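Apples, ginger and a very long summer
Posted Aug 29, 2018

We're back at it! The Cullanora robot club has had the run of the big hall at Sallalcombe for the whole of the summer break, and I've got so behind with this blog that my mum has started asking if I've left.
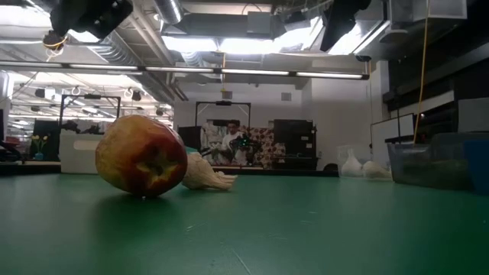
What we've been up to

So the project this year is fruit and veg sorting. You put something on the green table, the software has to say what it is, and then (in theory) the arm picks it up and puts it in the right place. Apples are our favourite because they're easy to spot, but they roll, and they never sit the same way twice. Lying on its side with the bottom end facing you, an apple is a completely different thing as far as our program is concerned. It was trained almost entirely on apples standing up nicely with the stalk on top, which was my doing, sorry everyone.

Then there's the lumpy beige thing behind it. We call that one Ginger, whatever it is that day, and it's a nightmare! All those knobbly bits sticking out, and every one of them looks like a good place to grab until you try it. Nelly Mosquera wrote the part that picks the grab point and she's rewritten it so often that I've lost track of which version we're running. When one thing is half hidden behind another it gets worse again, and that's the bit we're working on now.

The numbers, for those who like them

We've done 1,145 tries since the start of the holidays and 923 of them ended with the right thing in the right place. I was thrilled with that. Settimio Cirillo, who looks after us and has done this for years, said "hmm" and asked me to split it by item. Ginger did not come out of that well.

Most of the misses are the gripper closing too early. Huguette Picard thinks it's a timing problem in the code and Mikkel Bergmann thinks it's the finger pads, and they've been arguing about it over lunch for days. I'm with Huguette, but Mikkel has the spare pads so we're trying those first.

Next

There are 11 of us signed up for the autumn and room for 15, so if you've been wondering about coming along, do! You don't need to have written any code before. I hadn't. The Plesora contest is in December and we'll have to sort a mixed pile there, with things touching and on top of each other, so there's loads to do.

I still owe you the post about the wiring, and Hortensia Cusi has promised to write up how she got the lights on the wrist working. I'll put hers up first as it's nearly finished.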